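Looking After a Gaming Keyboard and Mouse

If you play most evenings, your keys get greasy long before they stop working. Set aside 30 minutes every couple of months and do the whole desk in one go.

Save your game, log out and unplug everything first. A wireless board like the Closeo needs to be switched off underneath as well. Take a photo of the key layout before you pull any caps, especially if you have moved keys around for an MMO hotbar.

Pull the caps straight up with a wire puller. Soak them in warm water with a drop of dish soap, rinse, and lay them face up on a towel overnight. Don't use a hair dryer. Thin caps can warp, and then the space bar will never sit level again.
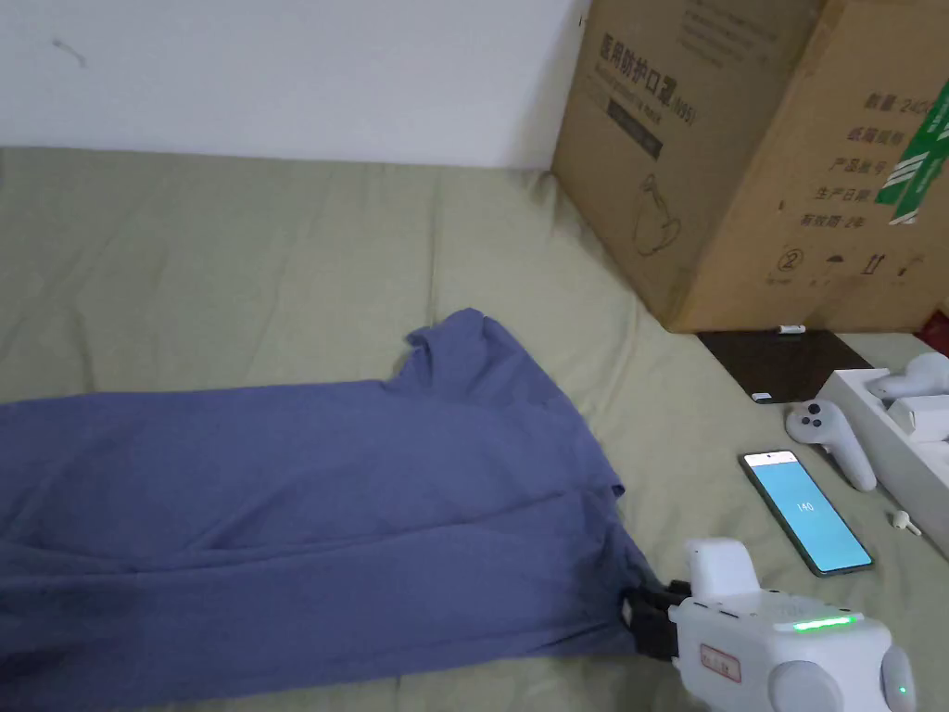 While the caps are drying, turn the board over and tap out the crumbs. Go between the switches with a soft paintbrush, then wipe the plate with a cloth that is barely damp. For sticky switches, use a cotton swab and a little rubbing alcohol. Let it dry fully before you plug it back in.

Mouse feet collect a ring of grime that makes aiming feel scratchy. Scrape it off with a wooden toothpick. If the feet are worn flat, replace the full set. The Jorodix ones come with 2 spares.

Cloth mouse pads can go in the sink with cool water and dish soap. Rub in small circles, rinse until the water runs clear, and press the water out with a towel. Never wring a pad. Dry it flat, away from the radiator.

Put the big keys back last. Check every key in a text window before you queue for a match.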